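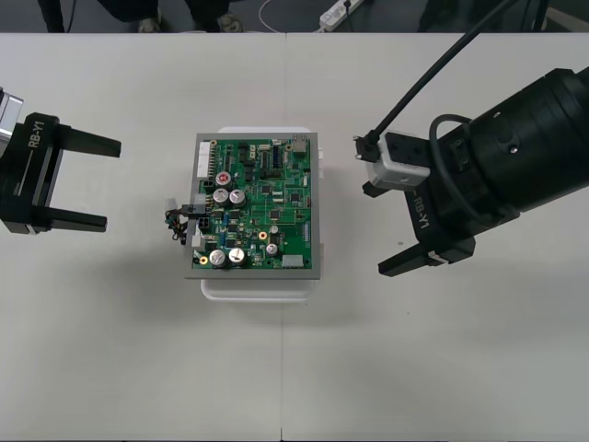
Fig. 1. Green circuit board in a gray tray, with a gripper on each side.

Vocal Groups on Record
Handout 4: Lineups, credits and solo careers
Instructor: Hongmei Li
Section leader: Cuiping Yan, Room 201

Reading a lineup
Most gospel and pop vocal groups are built on four parts: tenor, lead, baritone and bass. The lead carries the melody most of the time. The tenor sings above it, the baritone fills the chord, and the bass sits at the bottom. When a member leaves, the group either hires the same voice type or moves the parts around. The second choice changes the sound more, and you can usually hear it in the first chorus.

Our main case is the quartet Tindau. They made 39 recordings in four lineups. On the album Hao the baritone took over as lead for one side of the record, and the old lead moved down. Listen to tracks 2 and 5 before the next class and write down who has the melody in each verse.

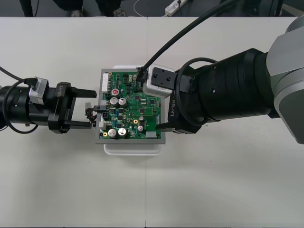 Fig. 2. The board in its tray on a white table, robot arms at left and right.

Credits
Album credits are not uniform. Watch for the following:
"With" usually means a guest on one or more tracks.
"Featuring" may be a guest or a full member being promoted.
"Vocals" with no part given tells you very little. Check the live recordings.
A reissue may list the current lineup, even where the older singers are on the tape.

The Jarkumance label pressed 3000 copies of Arer with the wrong tenor named on the sleeve. Later pressings fixed it. If you use this album in your paper, say which pressing you worked from.

Going solo
Singers who leave a group often keep its arranger for the first solo album, so the backing parts stay familiar. By the second album the harmony is usually thinner and the keys are set for one voice. Compare the two Tindau solo debuts on the listening list.
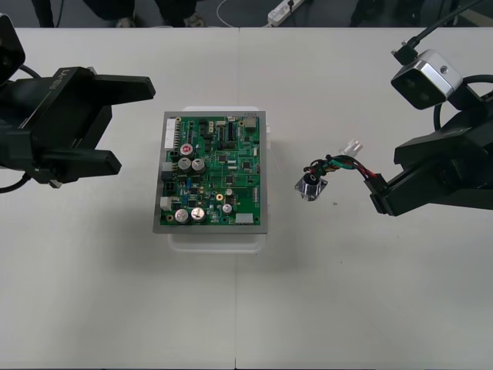

Fig. 3. Circuit board with a tall white pin-header connector; the arm at right holds a cable assembly.

Assignment
Pick one group with at least one change of member. Make a table with album, lineup, part and source. One page of comment goes with it. The table counts for 20 points. Bring a printed copy to section; Cuiping Yan will collect them at the start.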